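FOR IMMEDIATE RELEASE

Harnach opens up Grokby, its snack shelf service, to small offices this November

I've been told that a press release is supposed to be written in the third person, with a quote from me in the second paragraph saying I'm thrilled. I am thrilled! But I've been writing the Harnach newsletter in my own voice since we started, and I'd feel silly switching now, so you get me for the whole thing. I'm Fergus Morrison, I run Harnach, and this November we're opening up our snack shelf service, Grokby, to any small office inside our delivery area.

If you've never heard of us, we stock break rooms. For years that meant big ones: hospitals, a couple of warehouses, the county offices, places with a long hallway and a row of vending machines humming at the end of it. We're good at that and we're going to keep doing it. But I kept getting calls from dentists, print shops and tax preparers, six people and a coffee maker, asking if we could bring them something too, and I kept having to say no. A vending machine in an office that size loses money for everybody. It also takes up half the kitchen.

Grokby is what we came up with instead. It's a shelf with a mixed tray of snacks, a row of drinks and a jar or a card reader (your pick), and one of our drivers comes by to top it up. You pay for what got eaten. We take back anything that didn't, as long as it's sealed and in date, and it goes to the next place on the route where people like that kind of thing.

We tried it out over the spring and summer with 31 offices, and I visited every one of them. I ate a lot of pretzels this year.

What people eat at three in the afternoon

I had a whole theory going in. I figured folks would say they wanted nuts and dried fruit and then quietly eat chocolate. Well, they said they wanted nuts and dried fruit and then ate nuts, dried fruit and chocolate, pretty much in that order, as the day went along. Mornings are for granola and crackers. After lunch it's gum and mints. Then comes the slump, and the candy bars go, and the cans go with them.

That changed how we pack the tray. The first version had everything in neat rows by type, the way we'd load a machine, and it looked great when the driver left and terrible by noon. Now the morning stuff sits up front and the sweets sit behind, and drivers restock from the back. It sounds like such a small thing. I had an office manager call me just to say she liked it. 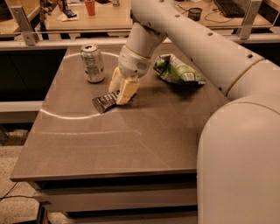
Smaller bars, and more kinds of them

The other thing we heard over and over was about size. People wanted something they could finish in a few bites at their desk, with a meeting starting in four minutes. So a good part of the Grokby tray is small bars and single-serve packs, and we've brought in 3 bakers and candy makers from our own area to fill some of those spots next to the names everybody knows.

The one I'm most excited about is Krūmiņa, a family bakery that makes a rye cookie with caraway and a little honey. I was not sure about caraway in a cookie. I'm sure now! They keep well and they don't shed crumbs into a keyboard, and two of the trial offices asked for a whole extra row. Krūmiņa had never sold outside their own shop before this, and working out the packaging with them took most of the summer (the first batch of bags was so stiff that opening one sounded like somebody stepping on a cereal box, and people were embarrassed to eat on the phone). The new bags are a softer paper.

We also have a salted licorice from a maker who asked me to warn people that it's a salted licorice. Consider yourselves warned. It has its fans, and they tend to buy the whole supply on delivery day, so your driver can leave a few extra if you ask.

How the drinks work

Drinks were harder than snacks, mostly on account of weight. A case of cans is a lot to carry up to a third-floor walkup, and our drivers were polite about it for a while and then stopped being polite. We now split drink deliveries from snack deliveries in any building without an elevator, and drinks come every second visit with a bigger drop. Most offices have room under a counter or in a closet for the spare case.

We don't bring a fridge. I know some of the companies in this line do, and if you want one I'll happily tell you what size to look for, but nearly every office in the trial already had one with a shelf to spare. The driver will put a row in the fridge door and leave the rest where you tell them.

The list right now runs to seltzer, iced tea, a couple of colas, ginger ale, tomato juice (more popular than you'd think - accountants, mainly) and one energy drink that I fought against and lost on. If your office wants none of the sugary ones, say so on the sign-up form and they won't show up.
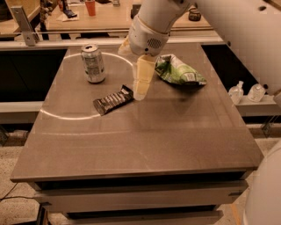 Sorting out the empties

Everybody asks what happens to the cans, so I'll get right into it. Every Grokby shelf comes with a folding bin for empty cans, and the driver takes it away on the same visit. Please give them a quick rinse if you can. Please don't put coffee cups in there. Please, I'm begging you, no banana peels.

Wrappers are the tougher one. Foil and film wrappers don't go in the curbside bin in our county, and I'm not going to tell you we've solved that. What we've done is set up a mail-in sack for them through our warehouse, which we send off when it's full, and we're pushing our makers toward paper wherever the product can stand it. Chocolate mostly can't. If you know somebody who makes a paper wrap that holds up in a hot delivery van, give them my number.

Ülle Paju, who manages our routes, put this part together, and she's been pretty firm with me about not bragging before we have a full year of numbers. "We collect cans well and we collect wrappers so-so," is how she wants it put, so there it is.

Jonis, the part with the screen

To keep track of all this we've been using an ordering page called Jonis. We built it for our own drivers at first and it looked like it. It's been cleaned up since, and from November every Grokby office gets a login. You can see what was left at the last visit, swap an item out, skip a week if everyone's away, or leave a note for the driver. Notes get read. Someone in the trial wrote "more of the orange ones" and we figured out which orange ones, eventually.

There's no app to install. It opens in a browser, on a phone or on whatever dusty computer sits at your front desk. And if you'd rather call, call - we still answer the phone, usually me or Ülle, between 7 in the morning and 4 in the afternoon.
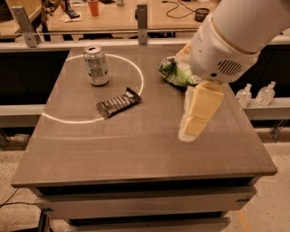 A drink can and a candy bar, the three o'clock regulars.

What it costs and who can sign up

There's no fee for the shelf itself and no contract. You're billed for what's been taken, once a month, at the prices on the tray card. Offices can choose to cover the whole bill, or have people pay as they go through the jar or the reader. A fair number do a mix, where the boss pays for drinks and everyone buys their own sweets. If the jar comes up short now and then, we'll talk about it like grown-ups. In the trial it came up over more often than under, which did my heart good.

You need at least 3 people in the office on a normal working day, a flat spot for the tray and somebody who can let the driver in. We can take on 795 offices in the first round with the vans and drivers we have. After that there'll be a waiting list until we've hired more people, and I'd sooner make you wait than have a driver tearing around town with a van full of tomato juice.

Schools and clinics are welcome too, with a shorter product list. Ask Ülle about the nut-free tray, which is packed on its own day in its own corner of the warehouse.

Come and try it

We're holding a tasting at the Harnach warehouse in November, starting at 2 in the afternoon. Krūmiņa will be there with the rye cookies and, I'm told, a ginger one they haven't sold anywhere yet. The licorice will be there as well. Reporters, office managers and the plain hungry are all invited, and there's parking behind the loading dock. Use the side door, since the front one sticks when the weather turns damp.

If you're writing something up and want to ride along on a route, let us know a day ahead and we'll find you a seat in a van. Wear shoes you can do stairs in.

About Harnach

Harnach stocks break rooms, staff kitchens and vending machines for workplaces large and small. Grokby is its shelf service for small offices, and Jonis is its online ordering page.

Press contact: Fergus Morrison
Routes, sign-ups and the nut-free tray: Ülle Paju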